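The Great Snack Table Sort-Out

So the dining table had reached the stage where we were eating dinner on the couch. You know the stage. It starts with one bag of groceries you'll put away in a minute, then a delivery box lands next to it, and by the following Wednesday there's a chip bag under your laptop and you're moving a pile of packaging from one end to the other so you can open your mail.

I'd love to blame the kids but I don't have any. I have a husband who shops like a storm is coming and a mother-in-law who mails us food, and I have me, who can't walk through the big Asian market on the other side of town without coming home with things I can't read. That last one is the real problem and I'm owning up to it right now.

We have a pantry, by the way! It's a tall skinny cupboard next to the fridge that was a broom closet in a former life. Five shelves, very deep, terrible light. Anything you put at the back is gone until you move house. My whole system for years was that new stuff went in front of old stuff, and I'm sure you can see where that goes. In March I pulled out a can of water chestnuts that was older than my marriage.

Anyway, July, hot, nothing on TV, and I decided this was it. Everything edible that wasn't in the fridge was coming out and getting looked at, and whatever deserved to go back was going back in some kind of order.

I put the coffee on, put on a playlist from college (no regrets) and started with the bottom shelf, which is where the heavy things live. Rice, flour, two kinds of sugar, the big jug of oil. That part went fast. I wiped the shelf down with warm water and a little dish soap and it came up a whole different color, which I'm not going to dwell on.

The second shelf was cans, and cans are easy too. I line them up by what they are and then oldest to newest. Beans with beans, tomatoes with tomatoes. My husband asked if I was going to alphabetize them and I said no, and then I thought about it for longer than I'd like to admit.

Then the snacks.

Okay, so snacks are a different animal. Cans stack. Boxes stack. Snacks come in bags, and bags don't do anything you ask them to. They slump, they slide, they puff up so you can't get a second one in, and the minute you get a nice row going the one on the end falls over and takes its friends with it. Plus half of ours have labels in Chinese, or Korean, or in a couple of cases three languages and none of them the one I needed. I love trying them. I do not love standing in a closet at nine at night holding a white bag and trying to remember whether it's the crunchy peas or the salty plums.

My friend Theophilus Mensah came by around lunchtime to bring back our cooler and made the mistake of asking what I was doing. He stayed three hours. He reads a little Chinese from a job he had years ago (he says a little, I say more than I do) and he's one of those people who gets happy around a label maker. So he sat at one end of the table with his phone and a marker and I passed things over.

What I learned is that the date on a package is the first thing to hunt for, and it's not always where you'd think. I'd been looking on the bottom, like a dummy, and a lot of the time it's right up by the seal at the top. The other thing is that it's usually year first, then month, then day, all run together with no slashes, so your eye slides right off it. Once you're used to it you can find it in a second.

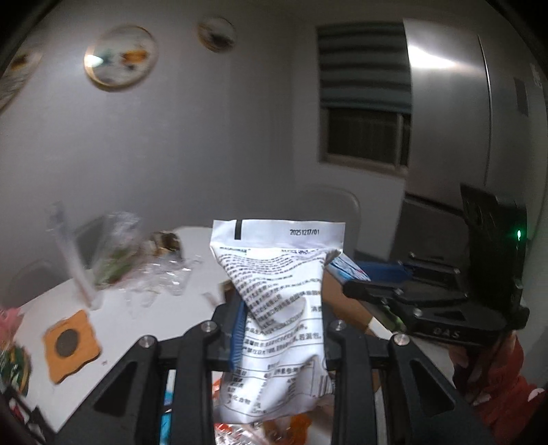

And then there's the question of what the date means, and that's where I'd been going wrong for years. On plenty of imported snacks the printed date is the day it was made, and somewhere else on the back, buried in all that small type, it tells you how many months it's good for. So I had been throwing away perfectly good crackers! I'd see a date that had already gone by and into the trash they went. Theophilus looked at me like I'd told him I throw out library books when they're due. If you don't have a Theophilus, the translate thing on your phone does okay if the bag is flat. If it's crinkled it'll give you poetry. One packet of seaweed came out as "the sea remembers eating," and I kind of want that on a T-shirt.

So the new rule in our house is the marker rule. When something comes in the door and I can't read it, I figure out what it is right then, while I still remember what shelf I got it from in the store, and I write it on a strip of masking tape. What it is, and the month we should eat it by. The tape goes across the front, up high, so you can see it when the bags are standing up. I tried writing straight on a bag first and the marker wiped right off on my thumb, so tape it is.

Now, how to make bags stand up. I've tried all of it over the years and here's where I've landed.

Tall bins with straight sides are the best thing I've bought. Mine are the Clasness ones, 12 inches deep, and they fit my weird closet shelves like they were made for them. You file the bags in there like records, standing up, tape facing you, and flip through. I was skeptical because the last time I bought organizing bins I ended up with a bunch of organizing bins and the same mess. The difference this time was that I sorted first and bought second. If you take one thing away from this whole rambling post, make it that.

The sloped baskets everybody has on their Pinterest boards did not work for me. They look adorable. Bags slide to the front and make a heap, and then you're digging in a heap, only now the heap has a chalkboard tag on it.

Clothespins beat chip clips. I said what I said. I bought a set of the Wastano clips with the magnet on the back and they're fine, they look nice on the fridge, but they're bulky and they won't let the bags sit close together. Plain old clothespins, 30 to a pack at the hardware store, fold the top over twice and pinch.

Clear bags for the small things. Single candies, tea bags that lost their box, those little sauce packets. My mother-in-law sends soup mix in tiny pouches and they used to get everywhere, like confetti. They've got their own clear bag now and it hangs on a hook inside the door.

Boxes I go back and forth on. I'm a box-tosser by nature and my husband is a box-keeper. If it's got cooking directions on it he wants it kept, and fair enough, but a box with one packet left in it takes up the same room as a full one. We settled on cutting the directions out and rubber-banding them to whatever's left. He's already called it ugly. It is ugly! It works though.

I should talk about the table, because the table is what started this. You need more room than you think. I'd figured I could do a shelf at a time and keep half the table clear, and by two o'clock I had stuff on the chairs. The stages go like this: it looks bad, it looks much worse, you wonder about just moving to another state, and then very quickly it looks better. The middle bit is when you want to have eaten lunch. We stopped and made noodles, and we used up an open packet of something Theophilus had identified as spicy radish, and it was so good that I wrote the name down and then lost the piece of paper. So if anybody has a favorite spicy radish, tell me in the comments, please.

The other thing I'd do differently is deal with the empty packaging as I go. I let it pile up, thinking I'd do one big run to the recycling at the end, and it just got in the way of everything. Next time there's a trash bag taped to the edge of the table from the start.

The final tally, for those of you who like a tally (hi, Mom): I spent 61 dollars on bins and tape and clothespins, and we found more than 214 dollars' worth of food we'd forgotten we owned. That's my husband's math, he went through it with the store app open and he was enjoying himself way too much. A good chunk of it was nuts. Who is buying all these nuts? We each think it's the other one.

A few things went to the neighbors, unopened and well inside their dates. The stuff that had really gone over went out. And I kept one shelf at eye level for what I'm calling the eat-me-next shelf, where anything with a month coming up gets moved to the front. Friday night is now snack plate night, whatever's on that shelf goes on the big plate and that's dinner with a movie. Last week was rice crackers, dried mango, some smoked almonds and a bag of crunchy beans I'd taped as "beans?? maybe." They were beans.

The top shelf I haven't touched. It's baking stuff and one enormous bag of Abugri cocoa that I bought when I thought I was going to be a person who makes truffles. I'm going to need the stepladder and a free weekend, so check back with me in the fall.

We ate at the table last night, too. Place mats and everything.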